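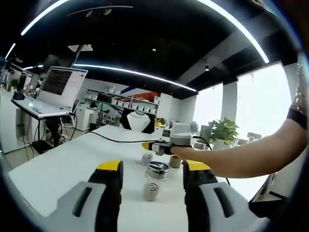 Long table, two hand-held grippers in use, glass jar with the screw lid at the near end.

2026-01-26

OK, handling rules, round 2. I promised Kristóf Szűcs I'd write these down properly after the December mess, and I keep putting it off, so they're going in the notebook first and into the Vavstead binder once people have had a chance to complain.

The main argument is still about cables. Each hand-held unit has its thin black cable and they all want to run straight across the white table through whatever you're trying to pick up. My rule, which Aranka Bognár thinks is fussy: before you start a take, put your cable on the far side of the glass, and if it has crept back by the end of the take, fix it before the next one. No flicking it out of the way with your free hand while the gripper's loaded! I've done it myself, I know, I know. It shows up as a jerk in the wrist trace and then whoever reviews Uvon has to decide whether to keep it.

Glass next. We've all been treating the jars as if they were the plastic tubs from the Daly tasks and they aren't. So:

Close on the body of the jar, below the lid. Lids turn, and a jar hanging from a lid that isn't done up is a broken jar.

Close until the pads touch, stop, then lift. If you feel yourself squeezing harder to be safe, put it down and start over.

Only one jar off the table per gripper operator, and no passing over someone else's arm. If two of you are working the same stretch of table, one says "mine" out loud and the other one waits. (Kristóf wanted hand signals. With both hands busy? No.) 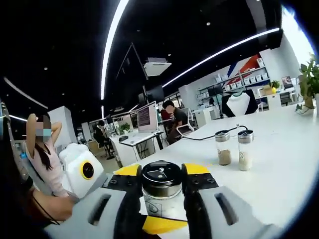
Fillings are the bit I'd forgotten about until I read back through the Clotine notes. A jar with powder in it and a jar with something coarser in it don't behave the same when you tilt them, and the task sheet only says "shaker". I want the contents written on the sheet, plus how full. Also please check the label on the jar before you log it. Going by color got us two mixed-up entries last month and it took me most of an afternoon to untangle them.

Numbers, for whoever asks: we're at 2,830 takes logged in Uvon, and 123 of those are flagged. I went through 30 of the flagged ones this morning with a very large coffee. Mostly cable drag and late releases, a few where the operator started moving before calling the start. That last one is pure habit and I think we can just nag each other out of it.

Still open:

Aranka wants a rule for swapping operators mid-set. I'd say finish the set, she says wrists get tired, and she's got a point. Maybe a short break at the halfway mark and the same person carries on? Ask her.

Pad wear. Who's checking, and how often? I've been wiping mine at the start of a session but there's no line for it on the sheet.

Where do the jars live between sets? I'd like them back in the middle of the table, well in from the edge, before anybody puts a gripper down.

Kristóf is reading this over before I type it up. Leave comments in the margin, pencil please.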